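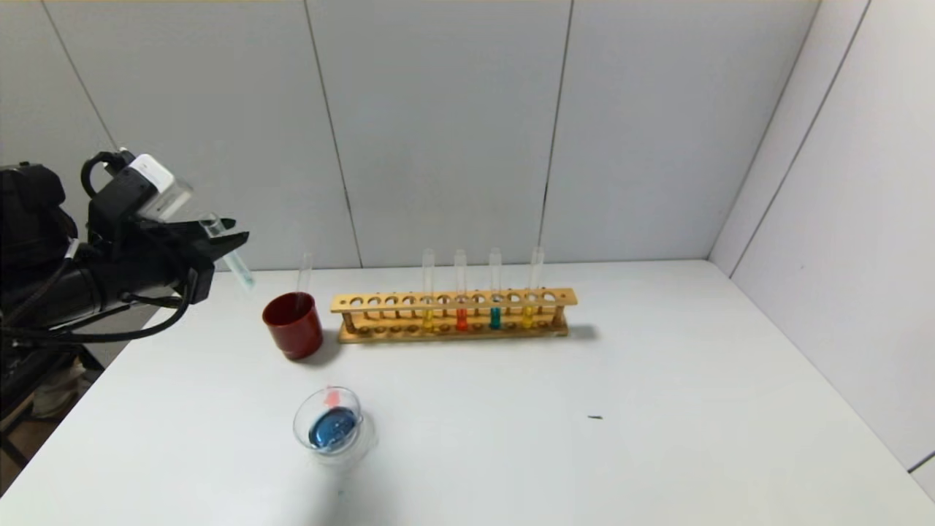 Rules for a small arm handling glass test tubes?
Posted by Mireille Cordier, 14/09/2020

Hi all! I'm writing the bench rules for our teaching lab (one arm, glass tubes, colored liquids) and I'm stuck on speed and grip. Do you cap the speed whenever a tube is held? And who's allowed to reach in?

Ludari
We cap at 50 mm/s with glass in the fingers, full speed only when they're empty. Hands stay out unless the arm is paused, and goggles go on before power. Oh, and write the grip force on the sheet, ours kept getting changed between classes!

dostley_bench
just use plastic tubes

Pronel
Plastic's fine for practice, but do a risk assessment either way. I'd also tie down the cables and keep the e-stop within reach of whoever is running it. We redo ours every March.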